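Registering for an exam at an accredited test centre
===

Updated Jan 22, 2025

These steps are for candidates who are sitting a computer-based entrance exam at an outside test centre, and for parents filling in the forms on their behalf. We use the Skirnuvo portal in the examples. Other portals put the buttons in different places, but they ask for the same things.

## Before you start

Set aside an hour and have these ready:

- your government photo ID (the name must match your school record exactly)
- your school leaving number or current student number
- an email address you will still have in six months – not a school address that closes when you graduate
- a bank card that works for online payments
- a digital passport-style photo with a plain background

If your name has changed, or your ID shows a middle name that your school record leaves out, fix the school record first. Valentin Haslinger in the records office handles these and needs five working days.

## Step 1: Create your profile

1. Open the portal and choose **New candidate**.
2. Type your name as it appears on your ID. Don't use short forms.
3. Enter your email address twice, then open the message you receive and click the link. The link expires after 24 hours.
4. Write down your profile code. You will need it on exam day and again when results come out.

Do not make a second profile if you forget your password. Duplicate profiles are locked, and unlocking them is slow. Use **Reset password** instead.

## Step 2: Choose your subjects

Check the program requirements at each school you are applying to before you tick anything. Some engineering programs want physics and chemistry, while others accept one of the two. You can change subjects without charge until registration closes. After that there is a fee of $142, and no changes are made in the last two weeks. 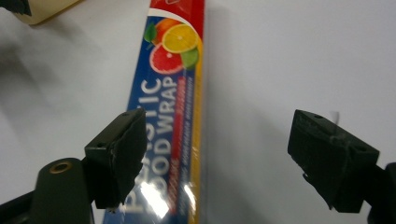
*Blue box with citrus fruit artwork, on a white tabletop.*

## Step 3: Pick a test centre

The portal lists centres by distance from your postal code. Only centres marked **Accredited** can take bookings. A centre marked **Pending** has applied but hasn't passed its inspection and network test, so leave it alone even if it is closer.

Click the name of a centre to see:

- the number of workstations (the Kalteck centre has 232, the Schwaiger centre has 158)
- the sessions still open
- whether there is step-free access
- parking and bus routes

Morning sessions fill first. If the one you want is full, join the waiting list and book a later session as well. The system drops the later booking if a morning place opens up.

Candidates who need extra time, a separate room or a screen reader should tick **Accommodations** on this page, before paying. Upload the supporting letter as a PDF. Edileuza Tavares reviews the requests and will email you if something is missing. Last December several letters came in without a signature and had to be sent back.

## Step 4: Pay and print

1. Check the summary page line by line. Look hardest at your date of birth and your subjects.
2. Pay by card. Do not refresh the page while it is loading.
3. Download the confirmation slip and print two copies.

If your card is charged but no slip appears, wait one hour and log in again. If it still isn't there, email the help desk with your profile code and the time of payment, and quote form 1153 in the subject line. 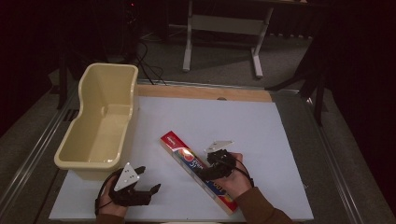 *Cream-coloured basin and long red box on the white board.*

## Step 5: Try the practice test

The practice test uses the same screen layout as the exam. Work through it at least once with the timer on. Learn how to flag a question, how to go back to it, and where the on-screen calculator is. Your practice score isn't saved or sent to anyone.

## On exam day

Arrive 45 minutes before your session. Bring your ID and one printed slip. Phones, smart watches and bags go in the lockers. If your workstation freezes, raise your hand and stay seated – the timer is paused from the supervisor's desk, and your answers are saved after every question.

Questions about registration go to Shu-fen Wu at the front office. For subject advice, book a time with Heidrun Schwaiger in guidance.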